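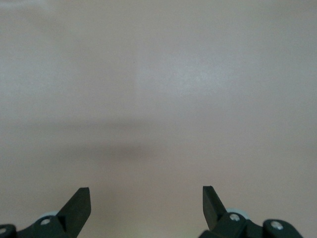

**Rilora** is a price-tracking service for online shoppers, run from the town of Pevemcombe. It follows the asking prices of household goods at 110 online stores and keeps a running record of each one, so that a person thinking of buying a kettle or a vacuum cleaner can look back and see what the same thing cost last spring.

## History

The service grew out of a spreadsheet kept by Jaanus Org, who had been shopping for a dishwasher for the better part of a winter and had grown rather fond of watching the numbers go up and down (the dishwasher, a Cilis, was listed at $819 when he began and $683 when he finally bought it). Friends asked to borrow the spreadsheet, then friends of friends, and by March he had asked Merike Pētersons, a programmer he knew from an earlier job, to help turn it into a proper website. The early version checked prices once a day and was, by all accounts, very slow on a Sunday evening, when most people seemed to want it.

## Features

Each product page carries a price chart, the lowest and highest prices on record, and the time of the last check. Registered users may set an alert at a price of their choosing and receive an email when a store reaches it. A free account holds up to 100 alerts, which is plenty for most households, though a few devoted users have asked for more over the years.

Prices can change between checks, and the store's own checkout page is always the final word. Shipping and sales tax are left out of the charts.

## Funding

Rilora earns a commission when a visitor follows a link and buys something. It also licenses its older price records to Sakalauskas, a publisher of buying guides.

## See also

- Price comparison website
- Affiliate marketing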